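### 3.2 Dark fabrics and the problem of folds

The second group of items in the Brilusstead study was clothing and soft covers in black, charcoal and grey. We treated this group separately, as our helpers had told us in January that dark laundry takes them longer to sort than any other kind. In the full record of 3,115 handled items, 248 belong to this group.

Three things make a dark pile difficult. The layers lie over each other and their borders are hard to find by eye. A fold can look like the end of a piece when the cloth in fact continues under it. Also, strong light from one side makes the pale surface around the pile very bright, while the inside of the pile stays almost black.
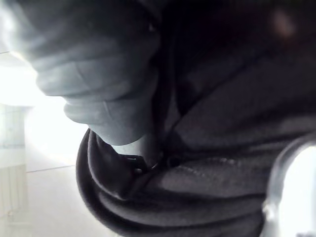
**Figure 2.** Black and charcoal fabric in overlapping layers, with a grey sleeve-like covering bunched into folds at the upper left. The surface at the left edge is strongly overexposed.

For this reason we asked the helpers to begin with the outer edge of the pile and to follow it by hand until they reached a hem, a cuff or a corner. Only then was the piece lifted. This rule was taken from the Onotero folding guide, with one change: we allowed the helper to put a piece back if two layers came up together.

With the rule, the time for one basket fell by about 15 per cent. The gain was smaller for thick cloth – mostly winter garments – where an edge is easy to feel without any rule. Mixed baskets from the Fullero laundry room are not included in this result and are discussed in Section 4.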